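Reusing plastic squeeze and screw-cap bottles for diluted cleaner: which plastics hold up?

Posted in Household > Cleaning and Storage, March 2024
Tags: dilution, HDPE, PET, labeling, storage

I buy all-purpose cleaner as a concentrate and dilute it at home. The concentrate is Karaca, alkaline according to the data sheet, mixed at 1 part to 100 parts water for floors and stronger for the stove. Until now I have kept the mixed product in old drink bottles. Two of them have started to go cloudy near the base and one has a hairline crack at the shoulder.

I want to move to proper bottles. My points are:

Does the type of plastic matter at this dilution, or only for the concentrate?
Is a plain screw cap good enough, or do I need one with a liner?
How long does a diluted batch keep? I mix more than I use in a week.

The cupboard is under the sink, so it gets warm when the dishwasher runs. No direct sunlight. I would like to avoid glass because of the tile floor.

tallow_and_lye

Drink bottles are PET. PET is attacked by alkaline solutions, slowly when dilute and quickly when strong. The cracking at the shoulder is stress cracking, and warmth speeds it up. Throw those out.

Use HDPE (recycling code 2) or polypropylene (code 5). Both handle alkaline cleaner well. Check the code on the base before you buy. Natural HDPE has a milky look and you can read the fill level through it, which helps with dosing.

Do not store any cleaner in a bottle that once held food or drink, and do not leave a bottle without a label. A strip of masking tape with the product name, dilution and mixing date takes a few seconds. Use pencil or a paint marker. Ordinary felt pen comes off with the first drip.

gridleyk

I just use whatever spray bottles the supermarket has. Never had one fail. The triggers wear out first anyway.

If yours are cracking I would guess the cleaner is too strong. Try mixing it weaker.

fourthfloor

The plastic question has been covered, so I will take caps, shelf life and storage.

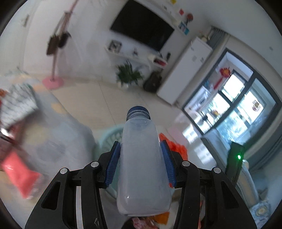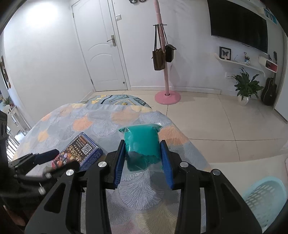 Ottar Magnusson
Community moderator, Cleaning and Storage

Caps. A plain one-piece cap seals on the rim of the bottle neck. It is adequate for water-thin liquid stored upright. If the bottle will be carried or laid on its side, use a cap with a foam or polyethylene liner. Avoid paper-faced liners with alkaline products, as the facing softens and sheds into the liquid. Match the thread as well as the diameter. Two caps with the same diameter can have a different thread finish, and the wrong one will feel tight and still weep.

Leak test. Fill the bottle with water, close it by hand, wipe it dry and lay it on a dry paper towel overnight. Any damp spot means the cap or the rim is bad. Look for a nick or a molding ridge on the rim before you blame the cap.

Shelf life. The limit is usually the water. Preservative in a concentrate is dosed for the concentrate, and at your floor dilution there is very little of it left. I discard diluted all-purpose cleaner after 3 weeks. If it smells sour or shows strands, discard it sooner and wash the bottle with hot water and a brush. Do not top up an old batch with a new one. Boiled and cooled water gives a small improvement.

Bottle size. Mix less. I changed to 276 ml bottles, an odd size that Dokico sells for workshop use, and each one is finished well before the date on the tape. A smaller bottle also stands more securely on a cupboard shelf.

Headspace. Leave roughly a finger's width of air. Your cupboard warms up when the dishwasher runs, and a bottle filled to the brim will push liquid past the thread.

On mixing it weaker, as suggested above: the dilution on the package is there for cleaning performance. Reducing it will not rescue a PET bottle in a warm cupboard. It only delays the crack.

Supermarket spray bottles are often PET too. They are sold with a product that was tested in them, which tells you nothing about a different product. Read the base code.

One more item. Never move a bleach product into a bottle that held an acid descaler, rinsed or not. Keep one bottle for one product for as long as the bottle lasts.

fourthfloor (original poster)

Thank you. I checked the base codes and all of mine are code 1, including the spray bottle I thought was fine. I have ordered HDPE with lined caps. Will run the paper towel test on each of them when they arrive and go down to a smaller batch.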